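Setting Up the Londano 80 Label Printer on a Shared Computer

Applies to: Londano 80 (USB and network models)
Written by Zsófia Vincze

Before you start

You need the printer, its power supply, the USB cable and one roll of direct thermal labels. Ribbon is not used. Rolls with a 40 mm core fit the spindle without the adapter.

Uninstall any older label printer driver first. Two drivers on the same port will cause blank labels or a queue that never clears.

Step 1. Load the roll

Press both side latches and lift the cover. Place the roll so that labels feed from the bottom, print side up. Slide the guides in until they touch the roll, then back off slightly -- tight guides make the labels skew. Close the cover until both latches click.
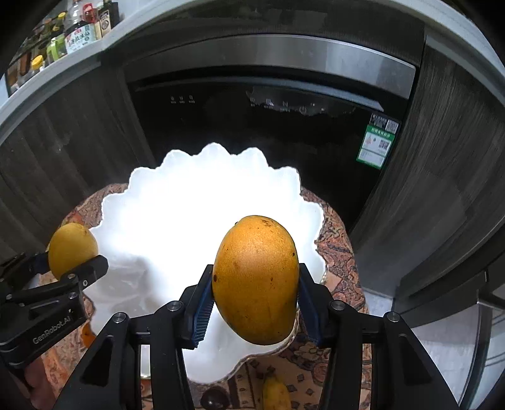
Hold the Feed button for two seconds. The printer advances three or four labels while it measures the gap, then stops with the perforation at the tear bar. If it keeps feeding, open the cover and check that the gap sensor is centered under the liner.

Step 2. Install the driver

Run the installer with the USB cable unplugged. Connect the cable only when the installer asks for it. On Kallville store terminals you need an administrator login, and the driver must be installed for all users.

Step 3. Set the label size

Open Printing Preferences and choose Page Setup. Create a new stock and name it after the roll, for example "Karaca 136". Enter the width and height of the label itself, without the liner. Set the media type to "Labels with gaps".
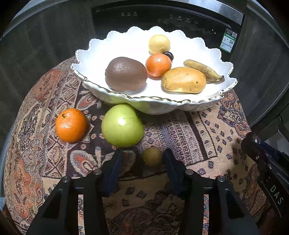
Reading time: 2 min

Step 4. Print a test label

Print one label from the driver, not from your shipping software. Faint text means the darkness is too low; raise it one step at a time. Bars that bleed together mean the darkness is too high or the speed is too fast.

Step 5. Connect Provwood

In Provwood, go to Settings, Devices, Add Printer. Select the Londano 80 and the stock you made in Step 3. Turn off "Scale to fit" -- it shrinks barcodes enough that some scanners reject them.

Maintenance

Clean the print head every 1,000 labels with an alcohol wipe. Switch the printer off first and let the head dry before closing the cover.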